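Workplace diary, May

The two-armed unit has now been in the staff dining area at Garside for 5 weeks. Its duties remain limited to the table and the counter. The orange bowl is still the standard item for handling work, and it was in use again today.

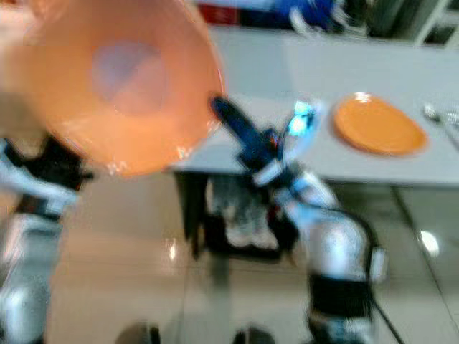

Who is responsible for the tables when the unit is working?
The duty attendant remains responsible at all times and may stop the unit without asking a supervisor.

The log was closed at noon with 228 handling attempts entered for the month. Attendants have asked that the log be kept by the office, as writing it up takes time formerly spent with colleagues at the counter. The request has been passed to Donby, where the same arrangement is under review. I support it. The work has become quieter and involves more watching, and two attendants have told me that they finish the shift less tired in the arms and more tired in the eyes.
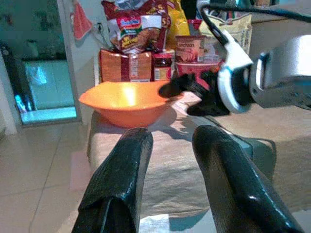 Duties and Staffing

No post has been withdrawn. The early shift keeps its present hours until the review. Setting out of groceries stays with the attendants, and boxes, jars and cans are to be left at the back, clear of the bowl. The Vallby procedure calls for a break from supervision every hour, and I have adopted it with effect from tomorrow.

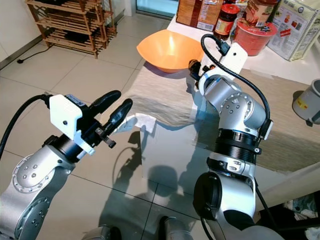
Engström wrote in the afternoon that the hourly break is welcome but will mean little unless a second person is trained to take over, and that the training should be done in paid time. I replied that paid time had been agreed. The second point stands, and I have put down two names for the next course.

The target of 1,000 attempts was set before the attendants were consulted. I have proposed 820, with the remaining hours returned to ordinary service. A decision is expected before the end of the month.

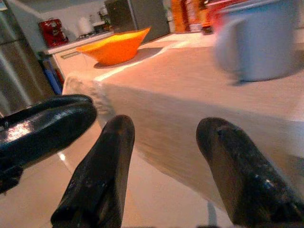 Orange bowl on the white counter, kitchen behind.

Rota for the morning signed and left at the desk at half past five.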